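Protport 711 Slide and Negative Scanner
Ultetti Imaging / Scanners / Film and transparency

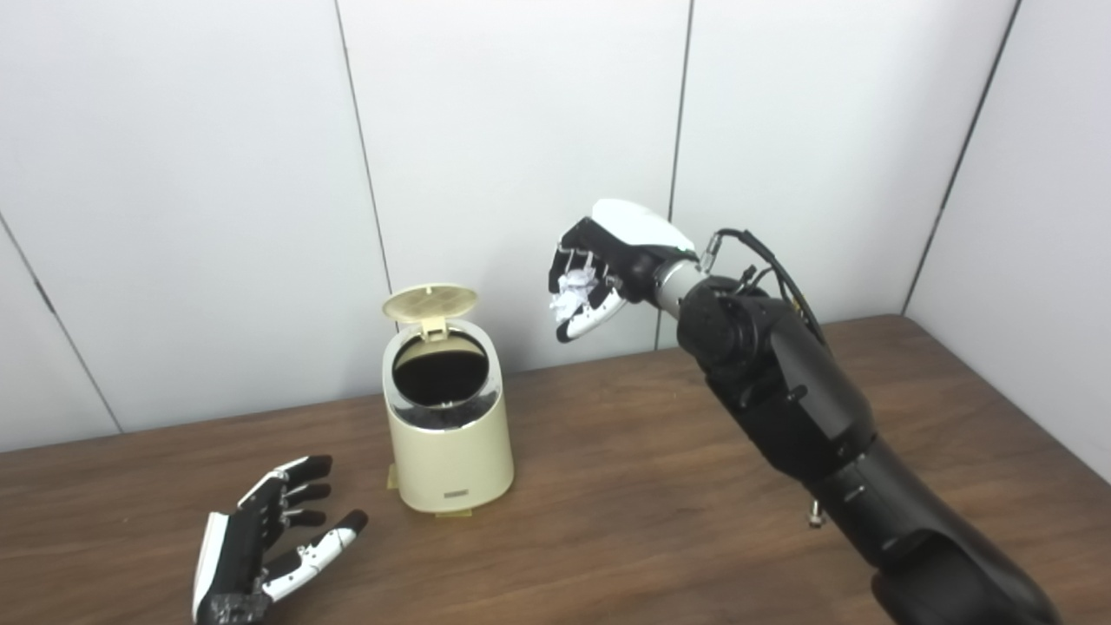

Bohdana Kushnir wrote: Does the 711 take glass-mounted slides from the fifties? I have my grandfather's street views in metal frames with glass on both sides, and my last scanner jammed on every one of them.

Reply from Ultetti support: Yes, in the single-slide gate. Do not load glass mounts in the magazine. The feed arm is set for card and plastic mounts and will stop with error 7 if the mount is too thick. Set focus to Manual for glass mounts. Autofocus can lock on the glass surface instead of the film.

Overview

The Protport 711 is a desktop scanner for 35 mm slides and 35 mm negative strips. It is intended for family collections, local history societies and small archives where originals are of mixed age and condition. It does not scan paper prints. For prints, see the Kedine flatbed series.

Optical resolution is 4000 ppi. There is no interpolated mode. At full resolution a 35 mm frame gives enough detail to read shop signs and bus destination boards in most sharp originals. Hazy or soft originals will not gain detail from a higher setting, and 2000 ppi is adequate for them.

Specifications

Sensor: three-line color CCD
Light source: white LED plus infrared LED
Optical resolution: 4000 ppi
Bit depth: 16 bits per channel
Magazine capacity: 15 mounted slides
Film strip holder: one strip, up to six frames
File formats: TIFF, JPEG, DNG
Connection: USB-C
Power: external 24 V adapter, supplied

Dust and scratch removal

The infrared channel detects dust and surface scratches and fills them from the surrounding area. It works on color negative and most color slide film. It must be switched off for silver-based black-and-white film, where the image itself blocks infrared light and fine detail is removed along with the dust. Some older slide films show the same effect in the dark areas. Run a test frame before starting a batch.

Blow loose dust off both sides of the mount before loading. Do not use liquid cleaner on film that shows mold or lifting emulsion.

Faded color

The Subramaniam restore profile corrects the magenta cast common in slides stored in warm rooms. It is applied to the output file only. With DNG selected, the raw scan is kept and the profile can be changed later.

File naming and captions

Each file is named with a batch prefix and a running number. The capture software has fields for place, year and source, which are written to the file's metadata. The year field accepts a range or a question mark, so an undated view can be entered as 1955? without forcing a full date. Text written on the mount can be typed into the Mount Notes field. The scanner does not read it.

In the box

Scanner, slide magazine, single-slide gate, film strip holder, power adapter, USB-C cable, blower brush, printed quick start sheet.

Service

The feed arm roller is a wear part and can be replaced without tools. Order it as Roller Kit 711-R. Units shipped before August with firmware 1 should be updated before the magazine is used.

Osaze Balogun asked: Can the magazine be topped up during a batch?
Reply from Ultetti support: No. Pause the batch, wait for the arm to park, then load. Numbering continues from the last file.

Page updated Mar 23, 2025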